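Teleop demos for a tabletop pick and place: how messy is too messy?
Posted in Teaching by Demonstration

Halvard Engebretsen

I have a two-armed setup on loan to our shed (the Gellside makerspace, if anyone's local) and I'm collecting demonstrations by remote control. The task sounds like something you'd hand a toddler: pick a letter tile up off the table and put it back in its slot on the wooden block. One arm steadies the block, the other does the tile.

So far I have 46 demos and I've been trained far more than the robot has. The first lot were appalling. I'd drift over the tile, stop, swear, back off, close on thin air, try again. The later ones are reasonably smooth. The policy I trained on the whole pile has faithfully learned the stopping and the backing off. I'm told it can't pick up the swearing.

Questions, in order of how much sleep I'm losing:

Do I bin the early demos or keep them?
Should the table be clear, or should other stuff be lying about while I record?
Does it matter that I always start with the arms in the same spot?

Everything is recorded from the head camera plus one on each wrist. The control software is Plokness, whatever version was current in May. Please don't tell me to buy a nicer pair of leader arms. I've seen the price.

bentspanner

bin them. garbage in garbage out. also get nicer leader arms

Wenche Wallin

Keep some, bin some, and watch them all again before you decide. I know, it's like listening to your own voicemail.

I sort mine by what went wrong. If I missed the grasp and then recovered cleanly, it stays. Those are worth having, as your policy will miss too, and it needs to have seen somebody get out of that hole. If I hovered for several seconds having a think, it goes, or I trim the hover out. The robot has no idea you were thinking. All it sees is that when the gripper is a few centimetres above the tile, the correct thing to do is nothing, and it will do nothing with tremendous commitment. I once left mine doing nothing over lunch to see if it would get bored.

On my last task I recorded 642 episodes and threw out nearly a third. The smaller set trained better. I also stopped recording for longer than 14 minutes at a stretch, which was the point where my wrists got sloppy and I began taking shortcuts around the back of the block that I'd never have taken fresh.

On clutter: leave things on the table, and move them between demos. If you record on bare table you'll get a policy that works on bare table, and then someone puts their drink down. Use things of different shapes and colours from the thing you care about to begin with, then get meaner. Two warnings. Don't let the clutter hide the tile from every camera at once, or you're teaching it to guess. And don't put the clutter back in the same place each time. I did that with a mug and ended up with a robot that navigated by mug.

On start positions: yes, it matters, vary them. Not wildly. Nudge each arm a bit before you hit record, open one gripper, leave the other half closed, turn the block on a diagonal. Same with the tile. If it's always to the right of the block, then as far as the policy's concerned tiles come from the right.

One more that isn't on your list. Check your cables at the extremes of the reach before a long session. A loop that's fine at rest can snag when you bring the wrist across, and you'll feel it as a tug that you then correct for without noticing. Mine spent a fortnight learning to compensate for a cable tie.

Halvard Engebretsen

Thank you, that's hugely useful. Watched the lot back last night and there's one where I hover for so long I thought the playback had frozen. Gone now.

I've started leaving soft drink cans and whatever else is within reach on the table and shuffling them between runs. It made my own driving worse for an evening and then a fair bit better.

grommet_ed

Agree with Wenche on nearly all of it. I'd only add that with a small flat tile your fingertips matter more than your data. I stuck on a set of thin Gernmont tips and half my missed grasps went away before I'd retrained anything. If the tile skates when you close on it, drop the approach speed for the last bit and come straight down, and do it the same way every time. Vary where you start, but don't vary how you grab. I mixed two styles of grasp for a whole weekend and the poor thing kept trying to do the average of them, and the average of them was the table.

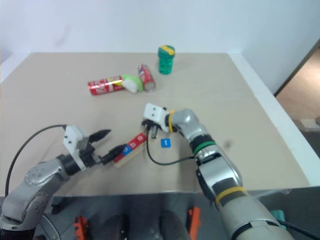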